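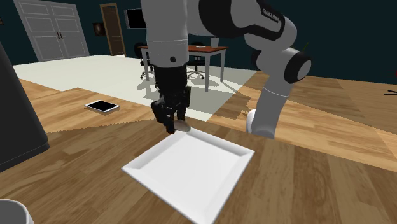 A square white plate on a wooden tabletop.

Care of a wooden table, the way we do it at home

I am writing these notes after many questions from readers of the Kimerico page. Our kitchen table is oak and we eat at it every day, so it gets everything: tea, oil, candle wax, children's pens.

Daily cleaning
Wipe with a soft cloth, well squeezed. Go along the grain and then dry with a second cloth. Do not leave the wet cloth lying on the wood during the night, I did it once and the mark stayed until spring.

White rings
A white ring is moisture in the finish and it is usually possible to remove. Put a dry cotton cloth over the ring and press with a warm iron, no steam, for 6 seconds. Lift and look. Repeat if the ring is paler but still there. On a table with old wax I prefer to rub a little mayonnaise and leave it for 60 minutes.

Black rings are a different matter. The water has gone into the wood itself, and you must sand.

Plates and dishes
Unglazed feet on plates scratch more than people think. Turn your plate over and feel the bottom ring with a finger. If it is rough, rub it with fine wet sandpaper, two or three turns, and wash the plate afterwards. Always lift plates, never pull them.

Candle wax
Let it become hard. An ice cube in a plastic bag helps. Then push it off with an old bank card, holding the card quite flat.

Oiling
Twice a year is enough for us, in November and again in April. I use Zutix hard oil, but the Ralus one is also good and smells less. Put it on thin, wait, and wipe away all that the wood does not drink. Oily cloths can catch fire by themselves, so please spread them flat outside to dry before you throw them away.

Small scratches
Rub with half a walnut, then with your finger, so it becomes warm. For deeper ones there are wax sticks in many colours. Choose one shade darker than you believe is right.

Next month: how to stop a drawer from sticking.

Teoh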